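Startseite | Blog | Projekte | Archiv | Über mich | Kontakt

Ruckeln, Zeitstempel und ein Puffer zu viel

30. März 2018, von Simham

Seit Oktober schreibe ich die Steuerung für den Arm neu. Die alte Version war ein einzelnes Python-Skript, das Servos, Kamera und Ablaufplan in derselben Schleife bediente. Das ging, solange der Arm nur feste Posen anfuhr. Sobald er auf Bilddaten reagieren sollte, wurde es zäh. Die neue Software heißt Gevamo und besteht aus drei Prozessen: Regelung, Bildverarbeitung und Planung. Dazwischen liegt eine kleine Nachrichtenschicht namens Plesen, die ich ursprünglich für etwas anderes gebaut hatte. 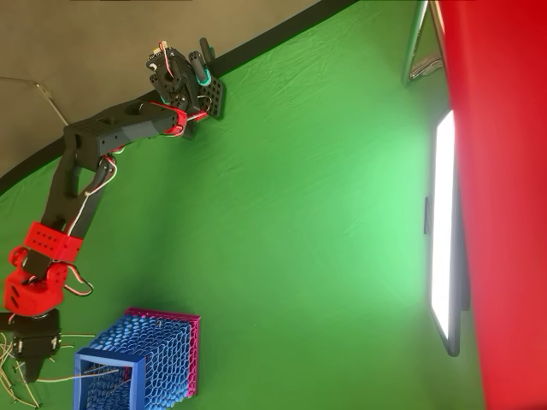 Lesezeit: 3 Minuten

Die Regelung läuft mit 50 Hz. Schneller wäre schön, aber alle Servos hängen an einem Bus, und ich lese in jedem Zyklus Position und Last zurück. Wenn ein Servo nicht antwortet, nehme ich den letzten Wert und setze ein Flag. Nach drei fehlenden Antworten in Folge hält der Arm an. Früher hat das Skript an dieser Stelle einfach gewartet, und der Arm machte danach einen Sprung.

Das eigentliche Problem der letzten Wochen war ein anderes. Der Arm ruckelte beim Anfahren, und zwar nur dann, wenn die Bildverarbeitung lief. Ich habe zuerst die Reglerparameter verdächtigt und zwei Abende damit verbracht, an der Dämpfung zu drehen. Das war verlorene Zeit. Im Protokoll war dann zu sehen, dass die Zielpunkte mit einer Verzögerung von bis zu 152 Millisekunden bei der Regelung ankamen, und das auch noch ungleichmäßig. Mal kam eine Weile nichts, dann kamen mehrere Punkte auf einmal.

Schuld war ein Puffer in Plesen. Die Warteschlange hat alle Nachrichten aufgehoben und der Reihe nach ausgeliefert. Für Protokolle ist das richtig, für Sollwerte ist es falsch. Jetzt gibt es pro Kanal eine Einstellung, ob nur die neueste Nachricht zählt. Außerdem trägt jeder Zielpunkt den Zeitstempel der Aufnahme, aus der er berechnet wurde, und die Regelung verwirft alles, was zu alt ist. 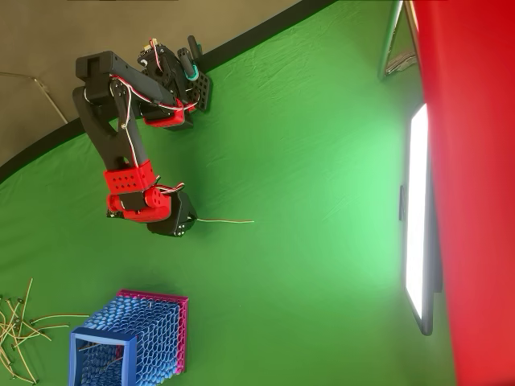 Bei der Bildverarbeitung bin ich weniger weit. Die Segmentierung trennt den Untergrund über den Farbton ab, das ist bei Grün der einfache Teil. Schwierig sind die dünnen Stäbchen. Ein einzelnes lässt sich gut als Linie anpassen, im Haufen kreuzen sie sich, und der Algorithmus verbindet gern zwei halbe Stücke zu einem langen. Ich prüfe inzwischen die Länge und lehne alles ab, was nicht plausibel ist. Übrig bleiben Kandidaten, die nach freiem Platz rechts und links der Greifstelle sortiert werden.

Für den Vergleich der Varianten habe ich einen Satz von 3526 Einzelbildern abgelegt und lasse jede Änderung darüber laufen. Beschriftet ist davon erst ein kleiner Teil, rund 50 Bilder, den Rest sehe ich mir nur bei auffälligen Abweichungen an. Das ist dünn, aber besser als der frühere Zustand, in dem ich nach Gefühl entschieden habe.

Die Planung ist noch die von Perrin, meinem Vorgängerprojekt: Anfahrpunkt über dem Ziel, gerade nach unten, greifen, gerade nach oben. Kollisionen mit den Behältern prüft sie über grobe Quader. Die Gitterstruktur der Wände spielt dafür keine Rolle - im Modell sind sie einfach geschlossen. Was fehlt, ist die Orientierung des gegriffenen Teils. Ein langes Stäbchen ragt seitlich über die Finger hinaus, und dieses Stück müsste im Kollisionsmodell mitwandern. Im Moment tut es das nicht.

Der Code für Plesen kommt ins Archiv, sobald die Tests für die neuen Kanäle fertig sind. Gevamo bleibt vorerst bei mir, da stehen noch zu viele feste Pfade drin.

3 Kommentare

gelenk7
Welche Uhr nimmst du für die Zeitstempel? Bei mir hat die Systemzeit nach einem NTP-Abgleich schon mal alles verworfen.

Simham
Die monotone Uhr. Die Prozesse laufen alle auf demselben Rechner, deshalb passt das.

busfahrer
Kannst du die Last nur in jedem zweiten Zyklus lesen? Damit habe ich am Bus einiges an Luft gewonnen.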